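Home Guides Contact
Search this guide Go
3 min read

Section 8: Washing cloth before first use

The Wulto quick card says any cycle will do. We doubt it, and so should you. Follow the steps below for printed table linen and tea towels.

1. Read the sewn-in label. If it disagrees with this guide, go with the label.
2. Wet a hidden corner and press it on white paper. Color on the paper means the piece gets washed alone.
3. Set the dial to Gentle, cold. Ignore the Fresh button — we have yet to see what it does beyond adding 12 minutes.
4. Pour in half the soap the box suggests. Soap makers like to sell soap.

CAUTION: Do not use bleach on prints, even the kind sold as "color safe."
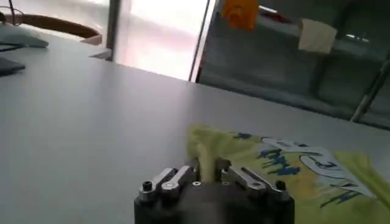

Linen Room, Estidham Guest House

5. Take the load out as soon as the drum stops and shake out each piece. Creases set fast.
6. Hang in shade. Iron on the back while slightly damp.

NOTE: The "anti-wrinkle" spin is said to save ironing. Despina Ciobanu tried it for all of May and ironed just as much.

NOTE: Vinegar is often said to lock in color. We know of no good reason to believe it, so it is left out of these steps.

If the drum stops early and shows code 368, go to Section 12.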